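Skerkbridge Players, props and set meeting
Minutes, March

Item 1. Dressing room set
Otis reported on the vanity corner and everyone loved how it is coming along! The oval mirror is up, with the little roses and leaves on its crest and that big curling scroll on the left. We agreed to leave the gold flourishes as they are, no touching up. The artificial bouquet stays at the foot of the white panel (peony-like blooms, roses, daisies, all that pink!). 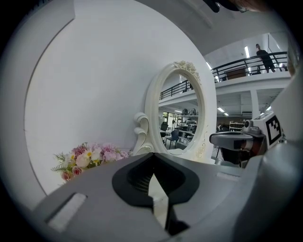 Item 2. Lighting the mirror
Booker Kasprzak will sit in row 2 while Otis Haverford tilts the glass, so we can check what the audience catches in it. The balcony railing shows at the moment. Cue 15 is the one to watch.

Item 3. Flowers
Booker would love a second bouquet for Act 2 and will ask at Flolia. Budget of $41 approved, happily.

Item 4. Storage
Chairs to be moved before the run-through. Otis to bring labels for the shelving.

Next meeting: after the run-through, same hall.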